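Sep 26, 2020

I finally made it out to Grosivden for the student robotics open day, and wow, was it worth getting up early for! The Sindura project has its own little corner at the back, with a two-armed setup that sorts things into colored bins. I got there before the crowd and stood way too close to the table.

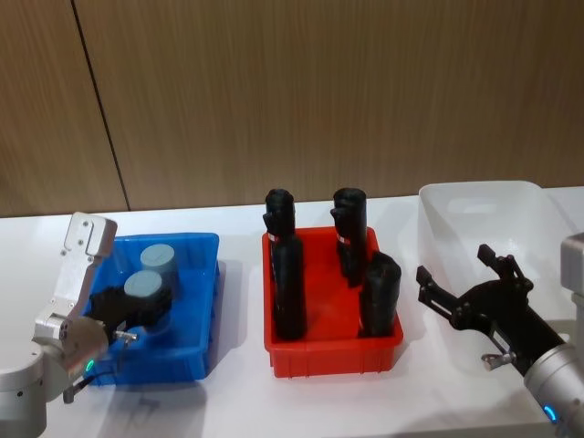 *Left gripper on a gray cylinder, blue bin.*

The students told me they started last December and have logged 1,610 practice runs so far (they keep a tally on a clipboard, very old school). The entry fee for the Vomik contest was $402, and they paid it with a bake sale - my kind of engineering. I asked a lot of questions about the grippers and got patient answers to most of them. Teaching the arms to stay out of each other's way took up most of the spring.

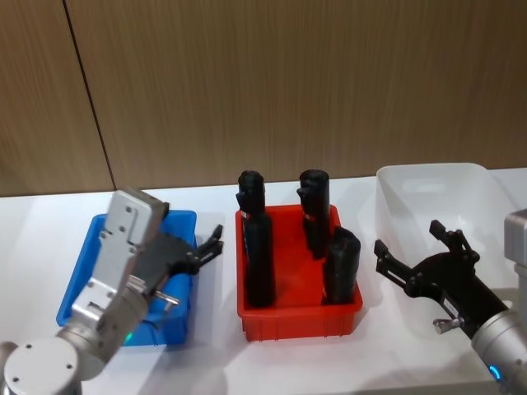 **Hajdu Robotics Club - Sindura Team**

I liked the three bins in a row, blue, red and clear, easy to follow even for me. Each visitor slot was 60 minutes and I used up all of mine right there, so I missed the drone room. Next time! Parking is free behind the gym, and the coffee was decent.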